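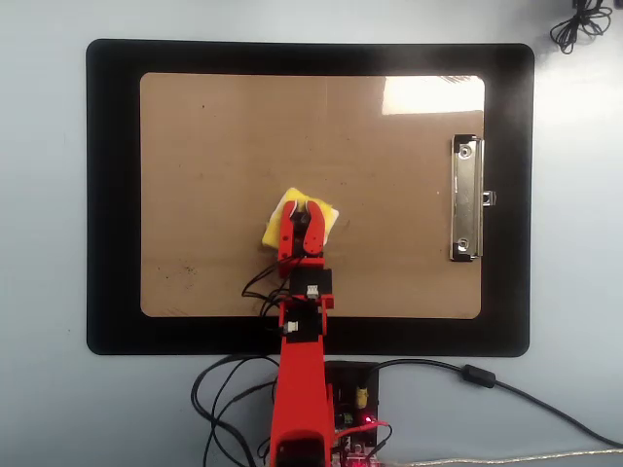
5. Running the wiping demonstration (open day)

This section covers the Moltlow tabletop arm as a visitor demonstration. Complete sections 1 to 4 first. Allow 9 minutes per group, including questions.

Setting up

1. Lay the black mat flat on the table and put the clipboard on it, long sides running left to right, with the metal clip on the right.
2. Set the arm behind the lower edge of the mat. The control board stays on the bare table, never on the mat.
3. Route the cables clear of the clipboard. Coil any spare length and leave it at the far corner.
4. Power up and load the Tralludon routine "WIPE 2".
5. Open the gripper, place the yellow sponge between the red fingers and press Close. The sponge should show on both sides of the fingers.

NOTE: Scuffs and old smudges on the clipboard do not affect the routine. Glare can make the board hard to see on the viewing screen. Dim the overhead lights if needed.

CAUTION: Keep visitors at least 780 mm from the arm while it is moving. Do not let anyone touch the control board.

During the visit

6. Tell the group the arm is about to move, then press Start.
7. If the sponge slips, press Stop and wait for the arm to come to rest. Repeat step 5.
8. If error 127 appears, a servo connector is loose. Switch off before reseating it.

After the last group on Friday, park the arm, switch off and return the sponge to the Trinero accessory tray. For storage, see section 6.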